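Do You Need a Landing Spot for Breakfast?
Lusel Home Notes, 2024-06-24
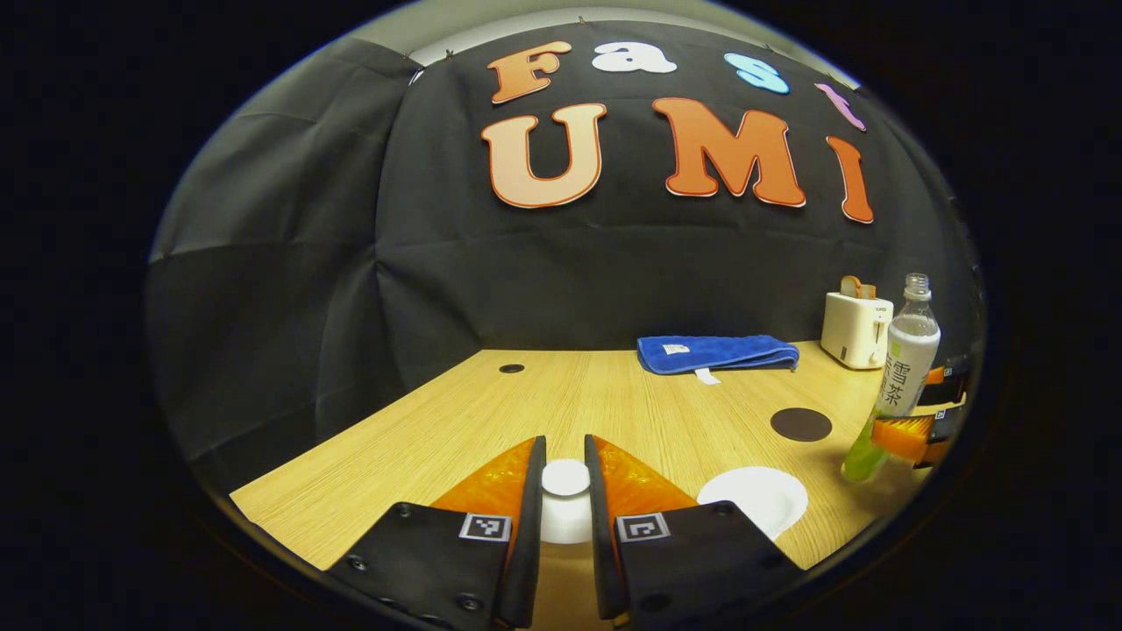
Every tidy-kitchen list I read wants me to buy something. The latest was a bamboo breakfast station from Durier for $59, with a slot for the bread and a rail for a towel. I tried the idea for 27 days with what I already had, and I'm still not sold on the station.

What held up:

Keep the toaster at the back corner of the table, near the outlet. Pull it forward when you use it, so it isn't right up against a wall or curtain. Unplug it after.

Fold the towel in a long bundle, label side in if the tag bothers you. Terry cloth is fine for drips. Don't park it next to the toaster, whatever the magazine photos do.

One coaster per drink. I doubt a coaster saves a table from 100 spills, but it does stop the ring under a cold bottle.

Plates go out last. Set them early and they collect crumbs and mail.

What didn't: the "wipe the table 6 times a day" rule. Once after breakfast did the same job on my wood-grain top. I also skipped the crumb mat. You have to shake it out somewhere, and then you're sweeping there.

I'll look at this again in October, when the windows stay shut and the toast smell hangs around.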